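Ticket 396: old marker won't wipe off the small whiteboard
Status: Solved (reopened once)
Category: Shared room / supplies
Opened by: Maricel Manalastas
Opened: 13 Aug 2022

First message

Hi all! I picked up one of the little whiteboards with the pink frames for the writing table and I love it already, it's just the right size to pass around. One problem. The last note on it must have been there all through the summer break and it will not come off. I tried a dry felt eraser, then a paper towel, then my sleeve (sorry, sleeve). The newest marks lift fine. The old ones go a bit gray and stay put.

I'd like to use it for the word game on the marble-patterned table, and right now there's a ghost of somebody's shopping list under everything we write. Any ideas before I start trying things from under the sink?

Reply from supplies desk

Great that somebody is using those boards again! A few things to check first:

Which marker was it? The Evari ones in the blue cup are dry-erase. The Reuter ones in the drawer are permanent and look almost the same with the cap on.
Is the surface still shiny when you tilt it toward a light? If it has gone dull, the coating is worn and it will hold on to ink whatever you do.
Has anyone used scouring powder on it?

Please don't use the green scrubbing pad.

Reply from Maricel Manalastas

Still very shiny, I get a big glare off it from the ceiling lights. No idea about powder. I tested a Reuter on the back of an old plastic folder and it looks the same as the list, so I bet that's what it is. Permanent. Ugh.

Reply from supplies desk

Then you have a good chance. Try the overwrite trick:

1. Take a fresh dry-erase marker, black if you have it.
2. Scribble right over the old ink so it's fully covered. Do a small patch at a time.
3. Wait a few seconds, then wipe with a dry cloth while the new ink is still soft.
4. Repeat on anything left.
5. Finish with the Wonent board spray and a clean cloth, and let it dry before writing again.

If step 4 doesn't get you there after three rounds, use a little rubbing alcohol on a cotton pad. Keep it off the frame, I don't know how that plastic takes it.

Reply from Maricel Manalastas

It WORKED. Two rounds with the marker and the list was gone – eggs, batteries, all of it! I was so pleased I did the other board as well. Used maybe a quarter of a marker, so please put more on the next order. The spray took off the last of the gray haze. I'm telling everyone about this.

Closed by supplies desk

Reopened by Maricel Manalastas

Small follow-up, nothing urgent. We had the board out for the word game and the kids' markers seem to go on very thick when somebody writes over a word they already wrote. It's readable, but there are little gray specks and smudges left across the white part now. Did I damage it with the alcohol? I only used it on one corner.

Reply from supplies desk

I doubt it. Specks like that are usually marker dust that the eraser pushes around. Our felt erasers were full of it when I checked, one left a gray stripe on my hand. Knock the eraser against the edge of the trash can outside, or swap it for one of the Rikden microfiber cloths on the hook. The cloths can be washed at 60 C, no fabric softener.

Test for real damage: write a short line on the alcohol corner and another in the middle, leave both for a minute and wipe them with the same cloth. If they come off the same, you're fine.

Reply from Maricel Manalastas

Did the test, both lines came off clean in one wipe. So it was the eraser! The cloth is so much nicer anyway. I've moved the Reuter markers to the top shelf and put tape around the caps so they don't sneak back in with the others.

One more question, can we leave words up overnight? Some of them are too good to wipe.

Reply from supplies desk

Overnight is fine with the Evari markers. A week or more and you'll be back to scribbling over things. Take a picture if you want to keep one.

I've added two packs of black to the October order and a note on the inside of the cabinet door with the overwrite steps. Thanks for writing everything up so clearly, it saves the next person a lot of rubbing. Closing this again.

Attachment (1) 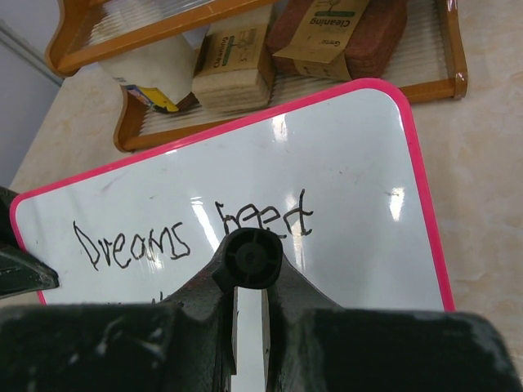

Pink-frame board with "Dreams" and "feed" in black marker, gray specks on it.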